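4.2 Lighting and seated work in converted industrial rooms
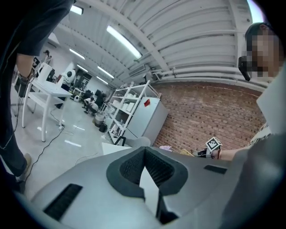 Figure 3. Workspace with white corrugated metal ceiling, exposed pipes and fluorescent light fixtures.

The third group of rooms in the study consists of former storage and light manufacturing spaces that are now used for bench work. Five of these rooms were surveyed. They share a wide, open plan and a ceiling of painted metal left uncovered after conversion. Figure 3 gives the general character of the group – corrugated panels carried on white beams, a bundle of white pipes running parallel to the top of the wall, and fluorescent fixtures as the lighting overhead.

Rooms of this type were not planned for close work at a table. In their earlier use, light was needed mainly for moving goods and reading labels, and the spacing of the fixtures reflects that need. After conversion the tables were placed where floor space allowed, and in most cases the lights stayed where they were. Malinowski and Kurek describe the same pattern in their study of the Jonilar buildings, where the position of a table was decided by access to power outlets before lighting was considered.

Occupants were interviewed at their own tables in March, and each interview was followed by a short period of observation. A total of 118 people took part across all room groups. Those in the converted rooms spoke of two matters more often than any others. The first was shadow from the worker's own hands and arms, which they noticed most when handling small or dark items. The second was the presence of colleagues at close range. Where two people share one table, the arm of one may pass between the light and the work of the other. Several participants said that they had learned to wait for each other without speaking.

The colour of the ceiling was mentioned less often but deserves attention. White paint on the metal panels returns a good share of the light to the room, and participants who had worked under the bare ceiling at the Uda site preferred the painted one. The ridges of the corrugated sheet also break up reflections, so that glossy objects on the table show fewer hard bright spots than they would under a flat white surface. Exposed pipes had little effect on lighting at table height. They were, however, named as a source of dust in two of the five rooms, and cleaning above the fixtures was not part of the regular maintenance schedule in either.

Glare was assessed with the questionnaire developed by Pawłowska and Visser, which has 7 items and is completed while seated. Scores were poorest at tables facing down the length of the room, where the more distant fixtures come into the line of sight. Turning the table by 90 degrees improved the score in every room where this was tried. The change was simple to make, although at the Wróbel site it placed the tables partly across a walkway and was reversed after one Thursday shift at the request of staff.

Task lamps were available in three rooms and used regularly in one. Participants gave lack of table space as the main reason for leaving them off, together with the added cables. The question of storage at the table, which bears directly on this finding, is taken up in Section 4.3.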